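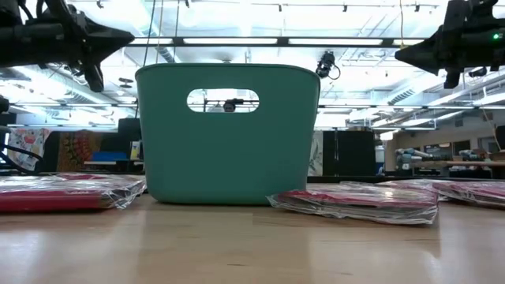 Last updated: 15 January 2026

Rinville food pantry moves to the old Hoxha store

The Rinville food pantry will open in April in the former Hoxha furniture store on Driston Road. The town council approved the lease this week. The pantry now works from two small rooms behind the library, where families often must wait outside in the cold.

Last year 203 households were registered at the pantry, which is 81 more than in the year before. "We have the food, but we do not have the space to give it out in a good way," said Teodora Golob, who leads the pantry. The new place has 683 square meters, a loading door and its own parking.

The rent for the first year is paid by the town. The pantry still needs $2000 for a second refrigerator, and donations can be left at the library desk. Shoppers may bring their own basket or bag, as before. Packaged food must be closed and inside its date. Opening hours stay the same until the move.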